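Sostham > The School > About Us

About Us

Sostham is a small school of Modern Greek for adults. We teach people who have moved to a Greek-speaking place, people who married into a Greek family, and people who had a Greek grandmother and did not learn the language from her while it was possible. We also have students who simply like the language, and they are often the most stubborn ones.

The school was started by Aliki Antoniadis in the front room of her apartment on Nondo Street. She had worked before this in a large language institute, where the groups were changed every month and the teacher received the names of the students on the same morning as the lesson. She wanted to have the same people in front of her for a long time. The first group had five students and one of them is still coming to our reading evenings.

Today we rent the second floor of the Moldovan building, above the shop for curtains. We have three classrooms, a small kitchen and a balcony where it is not allowed to smoke. In the last school year 191 students were enrolled with us. We do not plan to become much bigger. When a course is full, we write your name on the waiting list and we call you in the order of the list, also if you are a cousin of a teacher.

How we teach

A group has at least four people and never more than eight. In the beginner courses the teacher speaks Greek from the first minute, slowly and with a lot of hands. English is used for two things, for the rules of grammar and for the practical matters such as keys and payments. Many beginners are afraid of this and ask if they can first sit and listen. You can. In the first two weeks we do not ask you to speak alone in front of the group if you do not want it.

We use our own course book. It was written by Orestis Konstantinidis and Aliki together, and it took them much longer than they had promised to each other. The book has 18 chapters. Every chapter begins with a conversation that somebody could really have: with the plumber, with the neighbor downstairs, with the lady at the tax office. There is no chapter about the airport. Our students asked for a chapter about the hospital, and it was added to the second edition as chapter 14. The answers to the exercises are printed in the back, because adults should decide for themselves when to look.

Grammar is in the book too, of course. Greek verbs have an aspect, and this is the place where most of our students suffer. You must choose between the form for something you do again and again and the form for something you do one time and finish. English speakers usually understand the explanation quickly and then make the mistake for two years. We correct it in writing always, and in speaking only when the sentence becomes something different from what you wanted to say. If we stopped you at every verb, you would never arrive to the end of your story.

We give much time to the words of the house. A person can pass an exam with good marks and not know how to ask for the lid, the sponge or a plastic bag, and this person will feel foolish in the kitchen of the mother-in-law. These words are also good for learning the three genders. The bag is feminine, the box is neuter, the sponge is neuter, and the ending of the adjective must follow them every time. Manolis Ververidis does this in his groups for at least ten minutes of each lesson, with the adjectives of color first and after them the difficult ones such as "heavy" and "deep."
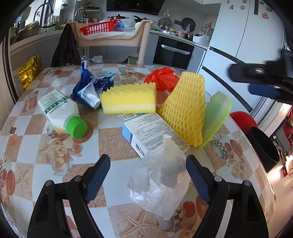

Lambros Kouris wrote to us after his second course that he had been reading Greek newspapers for years with a dictionary, and still could not follow his own aunts at lunch. He said that the lessons were slower than he had expected and that this annoyed him until the winter holidays, when he sat between two of the aunts and understood what they were arguing about. It was about a field. He did not take part in the argument, but he asked us to put in this page that he could have done it.

We are glad to put it. Not all letters are like this one. We have been told also that our chairs are hard and that the homework in the third course is too long. The chairs in the big classroom have been changed. The homework has stayed as it was.

Our courses

The school year begins in the autumn and has three terms. There are six levels, and each level needs normally two terms. Some students do a level again, and we do not see a shame in this. The price is then reduced to half.

Morning groups meet two times in a week from ten to half past eleven. Evening groups meet also two times, from seven to half past eight. The evening groups are fuller and more tired, and so we make the break in them a little longer. There is coffee and tea in the kitchen. Please wash your cup.

For people who work in shifts we have private lessons and lessons for two. These can be moved if you tell us one day before. A lesson that is cancelled later than this must be paid, also when the reason is a good one. We have discussed this rule many times and we always came back to it, as our teachers are paid by the hour and travel to the school for you.

In August we do not give normal courses. We have then the reading weeks, which are open to students from the fourth level. A reading group takes one short book and finishes it. Last time it was a crime novel, and before this a collection of stories about fishermen, which had so many words for nets and ropes that Orestis made a small dictionary for it. The dictionary can still be asked for in the office.

The placement talk

If you have learned Greek before, you will have a talk of fifteen minutes with one of us before you choose a group. It is free. There is no written test. We had one in the past, and it put the people who write well in groups where everybody was speaking too fast for them. In the talk we ask where you learned, what you want to do with the language and what you ate yesterday. Please do not prepare for it. If you feel after two lessons that the group is wrong for you, say it to the teacher or in the office, and we will look for another place.

The teachers

Aliki Antoniadis directs the school and teaches the first and the second level. She likes the beginners most and does not give them away.

Orestis Konstantinidis teaches the upper levels and the reading groups. He is also responsible for the course book, so if you find an error in it, he is the right person. He keeps a list of the errors inside the cover of his own copy and thanks everybody by name in the next edition.

Manolis Ververidis teaches the second and the third level and all lessons for two. He came to us from a primary school, and it can be heard in his voice when somebody is late.

Prodromos Tsoukalas teaches pronunciation and the preparation for the exams. His pronunciation lesson is one evening in the month and every student can come without extra payment. The sounds of "gamma" and "chi" are practiced there until the people from the curtain shop look up at the ceiling. Prodromos answers also the telephone in the mornings, so you will probably speak with him first.

Exams

We are not an exam center. We prepare students for the official certificate of Greek and we help with the registration, but the exam itself is taken in another place and we have no influence on the dates or on the results. The preparation course is for people who have finished the fourth level or have the same knowledge from somewhere else. If Prodromos thinks that it is too early for you, he will tell you this directly. You can still go to the exam, it is your decision – he only asks that you hear his opinion first.

The library

In the corridor there is a shelf with 231 books in Greek, most of them given by former students and by their families. There are novels, cookbooks, a good number of children's books and an encyclopedia from which one volume is missing. Write your name and the title in the green notebook and bring the book back when you have read it. We do not have fines. We would be happy to receive more books, but please no more encyclopedias.

How to find us

The entrance of the Moldovan building is on the side, next to the bakery, and not under the big sign. Ring at the bell with the name Sostham and wait, the door is slow. The elevator goes to the second floor but it is small, and a wheelchair of the wide type does not fit in it. If this is important for you, call us before your first visit. We have an agreement with the Flevon bookstore across the street, where we can use the room on the ground floor for a group or for a talk.

The office is open in the mornings from nine to one, and in the evenings before the lessons. In the reading weeks it is open only in the mornings. You can also write to us, in Greek or in English. If you write in Greek we will answer in Greek, and we will not correct your letter unless you ask for it.

This page was last changed on July 29, 2019.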